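Scissors

Scissors are hand-operated cutting instruments consisting of two blades joined at a pivot, so that the sharpened edges slide past each other when the handles are closed. They are used on thin material such as paper, cloth, cord, foil, hair and sheet plastic. Tools of the same type made for heavier work are usually called shears, although the dividing line differs between trades.

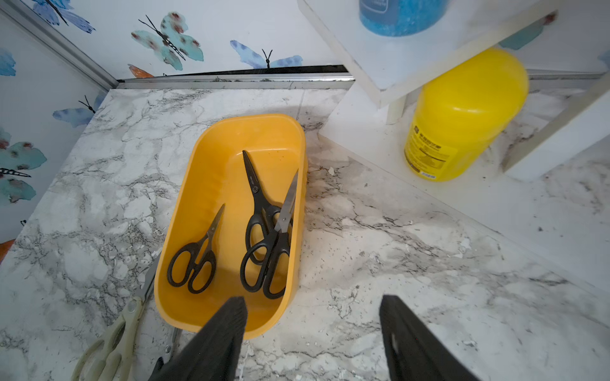
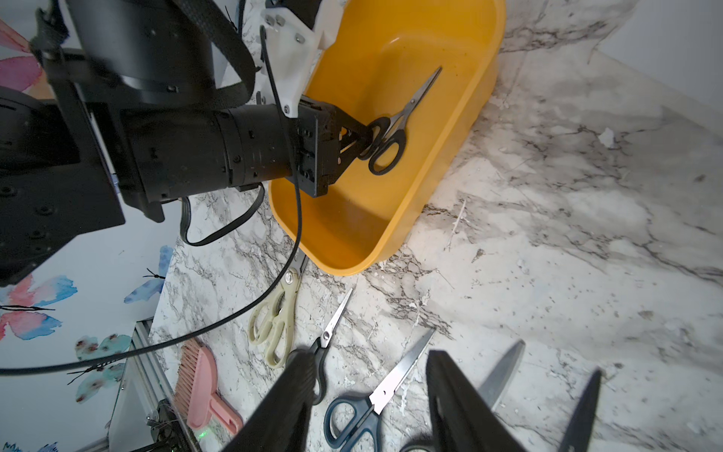
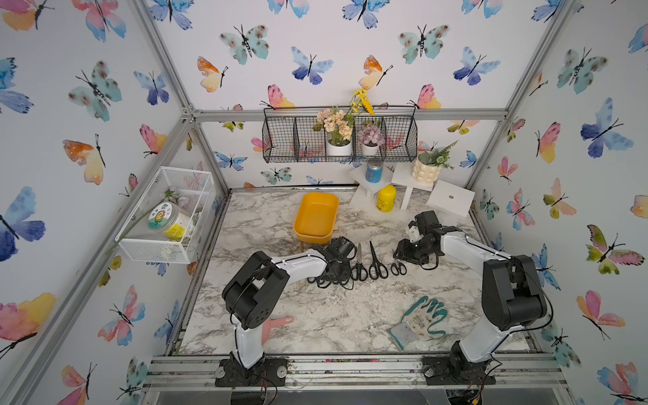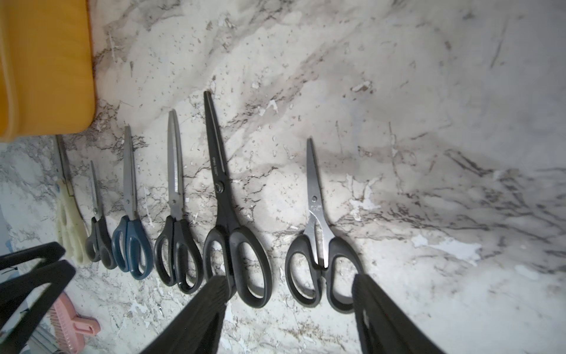 Terminology

In English the word is normally plural and takes a plural verb. A single tool is called a pair of scissors. In the trade, the ring through which a finger or thumb passes is the bow, the narrow part between bow and pivot is the shank, and the flat inner face of the blade is the ride side. The short raised area behind the pivot, where the two halves bear on each other, is the ride or half-moon.

Operation

Each half of a pair of scissors is a first-class lever with the pivot as its fulcrum. Force at the cutting point rises as the material moves closer to the pivot, and heavy stock is therefore cut deep in the blades. Cutting is done by shear. The edges meet at a single point that travels from the pivot to the tip as the tool closes.

The blades are not flat along their length. Each is given a slight bow away from its partner, called the set, so that closed scissors touch only at the tip and at the ride. During closing the set presses the edges together at the moving contact point. Scissors that have lost their set fold soft fabric between the blades instead of cutting it, even when both edges are sharp.

Handedness

In right-handed scissors the upper blade is on the right as seen by the user. The natural squeeze of the right hand pushes the thumb bow outward and the finger bow inward, which forces the edges together. In the left hand the same motion tends to separate them, and the upper blade hides the cutting line. True left-handed scissors are mirror images in both blades and handles. Models with symmetrical bows but right-handed blades are often sold for either hand - the grip is neutral, but the cutting action remains right-handed.

Manufacture

Forged scissors are made from bar steel heated and pressed between dies. The blanks are trimmed, drilled, hardened, tempered and ground before the halves are matched. Matching and final adjustment, known as putting together, was long the best-paid hand operation in the industry. At the Honitz works in Gallthorpe, an account by the local historian Wing-sze Fu lists 158 separate handlings between bar and finished tailor's shears, and 423 workers on the payroll at the firm's peak. The works later merged with Galik, a maker of pruning tools, and forging at the site ended.

Most household scissors now have blades stamped from stainless strip, with plastic handles molded directly over the tangs. Stamped blades are thinner and take less set than forged ones. The pivot may be a rivet, which cannot readily be adjusted, or a screw.

Edge geometry

The bevel is ground on the outer face only. General-purpose blades are sharpened at a steeper angle than hairdressing blades, which are often hollow-ground on the ride side. One blade may carry fine serrations to keep slippery material from sliding toward the tips. Pinking shears have matching teeth on both blades and leave a zigzag edge that slows fraying.

Sharpening

Only the bevel is ground in ordinary sharpening. Stoning the ride side removes the bearing surface and can ruin the tool, apart from a light pass to remove the burr. Desmond Montoya's workshop manual, published by Hennessy, recommends checking the pivot first: with the tool held by one bow and the other released, the free half should drop part of the way and stop. A loose pivot gives the same symptoms as dull edges. A drop of light oil is applied at the pivot and wiped off after the blades have been opened and closed.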